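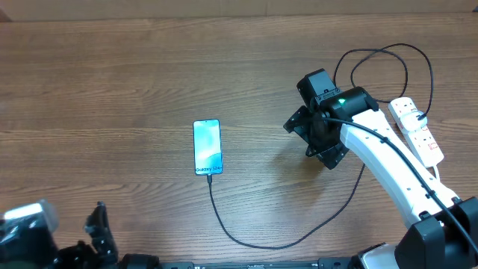 Section 4: Setting Up Your Charging Spot

OK, so you've got the Sornitz cable out of its bag and the twist tie off (keep the tie, you'll want it when you travel). I've gone through these steps more times than I'd like to admit, so if something sounds fussy, it probably comes from me getting it wrong first!

Before you start

You need the phone, the cable, the Sornitz wall plug and a flat table. Wood is fine, and so is glass or anything else that doesn't wobble. If your table has a loose cloth on it, take the cloth off or pin it down. Mine slid once and took the phone with it.

1. Wipe the table with a dry cloth. Crumbs love a charging port.

2. Put the phone down face up, well in from the edge, with the bottom port pointing toward you. I like it close to the middle where I can read the screen without picking it up.

3. Lay the cable out before you plug anything in. Let it come straight out from where the port will be, then turn it in one big lazy loop and send it off to the side toward the outlet. Don't pull it tight! You want enough slack that you can lift the phone to your ear and the cable still isn't stretched.

4. Push the plug into the phone until it stops. Hold it by the hard part and go in straight. If it doesn't want to go, pull back and look inside the port before you try again.

5. Plug the other end into the wall plug, then put the wall plug in the outlet.

6. Tap the screen and look for the charging symbol. If it's there, you can leave the phone alone now.

7. Open the Flosar app if you installed it back in Section 3, and turn on the charge reminder. Mine is set to nag me at 33 percent, but pick whatever suits you.

Note: The reminder only makes a sound if your phone isn't on silent. I missed it for a whole week in October before I figured that out.

Note: If you bought the Vatetus cable clips, stick them on now, under the table edge on the outlet side. Leave the loop itself free and only clip the part that runs off the table.

Caution: Don't run the cable across a walkway or under a chair leg. A chair leg will chew through the coating sooner or later.

Caution: Keep drinks on the other side of the table. I know, I know, but please do it anyway.

Caution: If the plug or the phone gets too hot to hold comfortably, unplug at the wall first and stop using the cable. Send me the batch number printed on the bag and I'll swap it.

When you're done charging, pull the plug out by the hard part (never by the cord) and coil the cable loosely. Storage is in Section 5.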